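Looking after a black benchtop
Workshop tips, December 2023
Hatem Fahmy

We went from a bare timber bench to a black top in the small workroom at Multilthorpe, and the old habits had to change. Timber hides dust and hates water. Black shows every crumb, every fingerprint and every ring from a mug. These are the things that have worked for us. Most of them apply just as well to a black desk or a dark kitchen bench.

Daily wipe
Dry first, always. A dry microfibre cloth picks up the grit, and grit is what scratches. Go over it with a second cloth that has been wrung out hard, then dry it off straight away with a third. If you leave the damp to dry by itself you get grey streaks that only show from one side of the room.

We use the Brirau cloths, the thick ones. Wash them without fabric softener. Ours have had 36 washes (I keep a tally on the laundry wall) and they still pick up dust.

Spray the cloth, never the bench. Overspray gets under anything with a base that sits on the top, and you end up with a tidemark you can't reach.

Fingerprints and greasy marks
One drop of dishwashing liquid in a litre of warm water. Wipe, rinse the cloth, wipe again. Check with your head down near the surface and the light coming across it. Don't use anything with wax or silicone in it. Mansour bench polish looked lovely for two days and then held every bit of fluff in the building, and it took me most of a Saturday's worth of elbow grease to get it off.

Keeping small pieces together
Loose bits wander. If you are working with a handful of small items of the same sort, stand them close together in one spot and leave clear bench on every side. White pieces are the easiest on a black top and you will know at a glance if one has gone over. Blocks of different heights lean on each other if they're crowded, so if you need them properly upright give them a finger's width each.

Put labels and printed markers on a flat face, and press them down from the centre out. Matt paper labels are easier to read than glossy ones under a bright light. Trim the corners slightly round and they won't lift as soon.

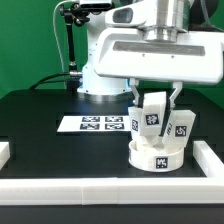 Cables
Run them along the back. A cable that crosses the working area will be caught by a sleeve sooner or later, and it collects dust along both sides in a neat line.

Bundle cables that are going the same way. Hook-and-loop ties are better than plastic zip ties, as you can undo them when something changes, and something always does. Leave a gentle curve near each plug. Thin leads can hang in a loose loop behind a stand or a pole, with enough slack that nothing pulls when the clamp is moved.

Once every 14 days, lift the cables and wipe under them. I put it on the calendar.

Clamps, rods and stands
Do the knobs up by hand until firm and stop. Cranking them strips the thread. Dust settles on the top of each clamp joint and drops onto the bench when you next adjust it, so run a dry paintbrush over the joints before you wipe the top. I use an old 5 cm Mitex brush with the bristles cut short.

A sheet of paper as a work area
Cheapest tip on the page. Lay a plain white sheet flat in the middle of the bench and do the fiddly work over it. Screws and shavings show up straight away, and at the end you fold the sheet in half and tip the lot into a jar or the bin. It also gives you a marked place to come back to if you set things out the same way each time. 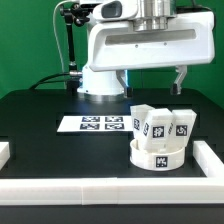 Use heavier paper if you can, as thin copy paper curls in humid weather and slides when you brush past. Small dots of removable putty under two corners will hold it. Sticky tape leaves a residue on a black top that is a nuisance to shift; if you've already done it, cooking oil on a cotton bud for 10 minutes will usually loosen it, followed by the dishwashing liquid mix.

Aicha Ouazzani, who has the bench after me, writes the date in the corner of her sheet and reuses it until it's grubby.

The wall behind
A plain coloured wall or backing makes the bench much easier to look at for long stretches. Green is kind to the eyes. Dust it from the top down before you do the bench, and use a soft dry cloth if the paint is flat, because flat paint goes shiny where it's rubbed. Scuffs low down come off with a white eraser. Test it in a corner first.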